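Forsberg day center, furniture and floor check
Date: 9/30/21. Checked by: Valter Nyberg

1. Exits and corridor: OK. Door to the yard closes slowly, please oil the hinge.
2. Fire extinguisher, kitchen: OK. Label is hard to read. 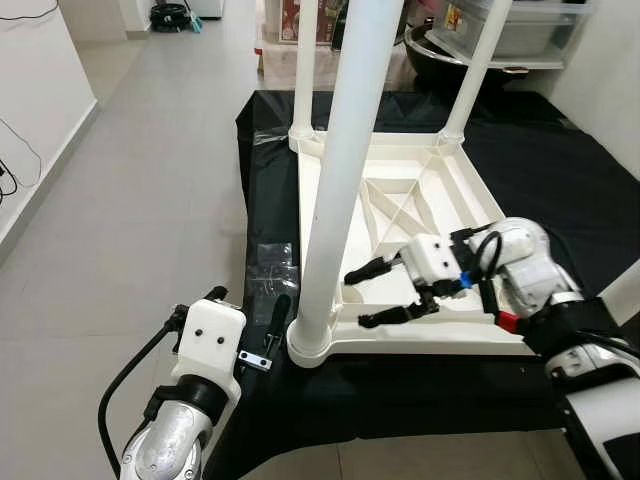 3. Floor mats: 2 have curled corners. I asked for new ones in August and did not receive an answer.
4. Tall shelves: fixed to the wall, except the one by the sink. Not to be loaded before it is fixed.
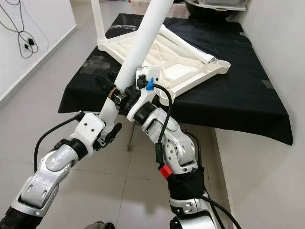 Okedeo office replied that the shelf brackets are ordered, and until they arrive the shelf should be emptied.

5. Chairs and stools: legs must sit fully in the sockets. Any chair that rocks goes to the storage room.
6. Lamps and cords: one cord crosses the walkway in the reading room. Moved.

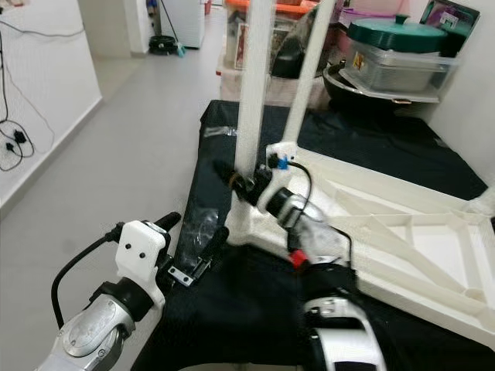

Item 5, white plastic frame on black cloth.

Next check: same list, plus the outdoor stairs.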